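4. False Hold Reports on Soft Objects

The previous section gave overall success rates for the tidying task. In this section we look at one type of failure in more detail. We call it a false hold: the controller reports that an object is held, the arm begins its lift or transfer, and the object is not in the gripper or leaves it before the target is reached. False holds were not the most common failure in our logs, but they were the only kind that led to a person entering the work area while the arm was still enabled. For that reason we treat them as a safety matter as well as a performance problem.

4.1 How a hold is reported

The Stumetti stack runs the arm, and a separate process, Retance, decides whether a grasp has been made. Retance reads the finger position and the motor current. It reports a hold when two conditions are true together for 100 ms: the fingers have stopped moving, and they have stopped before reaching the fully closed position. There is no tactile sensing at the fingertips and the wrist force reading is not used at this stage.

This rule was written for rigid objects. When the fingers close on a cup or a bowl rim, the current rises sharply and the fingers stop. The position at which they stop matches the thickness of the part being held, and it changes very little afterward. The rule worked well during the early trials, in which all the objects were hard plastic or metal, and we did not revisit it when soft toys and toy food were added to the object set in April.

A soft object behaves differently. The fingers make contact early and the material begins to compress. The current rises slowly. At some point the closing force and the resistance of the filling come close to balance, and finger motion drops below the speed that Retance counts as movement. Both conditions are then met and a hold is reported. The filling goes on settling after that, and the contact force drops. If the arm accelerates upward during this period, the object can slide out between the fingertips.

4.2 Data and labeling

We reviewed the logs of 2000 grasp attempts. An attempt was labeled a false hold if Retance had reported a hold and the video showed that the object was not carried to the target. Drops caused by contact with another object during transfer were labeled separately and are not included. Attempts stopped by an operator before the lift were left out, as the outcome could not be known.

This gave 105 false holds. Each was viewed from start to finish by two of the authors, who worked separately and then compared notes. Where they disagreed, the video was viewed again alongside the finger position trace. Most of the disagreements were about whether an object had ever been properly between the fingers. With plush objects this is hard to judge from above – a fold of fabric can be pinched while the body of the toy is still lying on the table.

4.3 Conditions under which false holds occurred

Soft objects made up the larger part of the false holds, although they were a minority of the attempts. Among soft objects, position on the table mattered. An object well inside the work surface was usually approached from above, with the fingers placed on both sides of it. An object close to the edge was often approached at a low angle from the side, which the planner prefers when the vertical approach would bring the wrist near its joint limit. In these cases the fingertips tended to close on the nearest part of the object only.

Clutter added to the problem. The planner keeps a margin of 2 cm from objects it has recognized, and when neighbors are close it narrows the finger opening before the approach. A narrow opening leaves less room for error in the estimated position of the target. A hard object will often shift and center itself as the fingers close. A soft one is more likely to deform where it is touched and stay where it is.

Figure 4 shows the gripper during work of this kind. The fingertips are closed around a pale yellow plush object at the near edge of the table, with a black cup on each side of it. A pale green perforated basket lies just beyond the plush, and other kitchen items share the surface, among them a green pot and a wire-mesh tray with a red squeeze container in it. The view is rotated, so the arm enters from the left. The finger position alone does not tell us how much of the soft material is held at such a moment, and a still image does not settle it either.

Figure 4. Gripper closed on a soft object at the table edge, with cups on both sides. The camera view is rotated relative to the table. 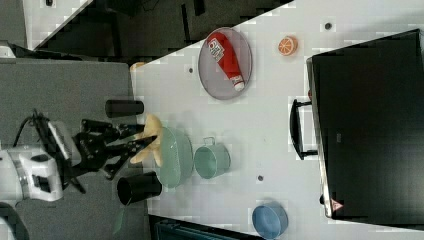
4.4 What happened after a false hold

The arm did not notice most false holds until the end of the transfer. After a hold is reported, the Stumetti stack treats the object as attached to the gripper and removes it from the table model. The object is placed back in the model only when the fingers open at the target. If the object was dropped on the way, the stack opened the fingers over the target and marked the step as complete. The next step then began with a wrong model of the table.

When the object fell back onto the table, the usual result was a second attempt after the next camera update. Sometimes the dropped object lay in the path of the arm and was pushed. We saw no damage to objects from this, but light items were moved far enough to fall over the edge themselves.

When the object fell to the floor, it was out of reach of the arm and out of the camera's view. The stack searched for it, did not find it, and went into a waiting state. In this state the arm holds its position with the drives on and resumes as soon as a valid target is seen. The status lamp shows the same color as it does for a normal pause.

This last point led to the incident that prompted the review. An operator saw that the arm had stopped, took the pause to be the end of the run, and picked up the fallen toy from the floor next to the arm base. On standing up, the operator put the toy on the table. The camera update found it, the waiting state ended, and the arm started its approach while the operator's hand was still over the table. The operator stepped back and pressed the stop button. There was no contact and no injury. The approach speed was within the limit set for the cell.

The incident was entered in the site log at Pisharody, where the trials took place, and autonomous runs were suspended until the changes below had been made.

4.5 Changes made

The first change concerns the waiting state. A missing object now puts the arm into a protective stop, and the run can be resumed only with the button outside the work area. The lamp color for this state is different from that of a normal pause. Operators have been told not to return objects to the table until the lamp shows the stop color, and the start-of-shift sheet has been rewritten to say so.

The second change is to the hold check. Retance still applies the same rule, but its result is now treated as provisional. The arm makes a short, slow lift, stops, and compares the finger position with the value recorded when the hold was first reported. If the fingers have closed further, the current is raised and the check is repeated once. A second failure sends the arm back down to release. The lift height for this check is kept low so that a lost object drops only a short distance.

The third change is in the planner. Side approaches to soft objects near the table edge are no longer allowed when a vertical approach exists, even if the vertical approach is slower. When no vertical approach can be found, the object is skipped and reported to the operator.

We also tried the fingertip pads supplied with the Hurkico tool kit, which have a higher-friction surface. They reduced slipping on fabric but tended to stick to smooth plastic on release, and the cups were sometimes tipped over as the fingers withdrew. We went back to the original tips.

4.6 Remaining problems

The short lift does not catch every false hold. If only a fold of fabric is pinched, the finger position can stay constant through the check and the fold can still pull free later, when the wrist turns. The wrist force reading would help with heavier toys, but the lightest ones weigh less than the noise in the signal after a fast motion. Waiting for the signal to settle is possible and makes each cycle longer.

The attached-object model also remains as it was. The stack still has no means of noticing during transfer that the gripper is empty. A camera check of the gripper halfway through the transfer has been drafted and has run only on recorded video so far. Its main weakness is that the black fingers hide much of a small object from the camera, and dark objects between them are often missed.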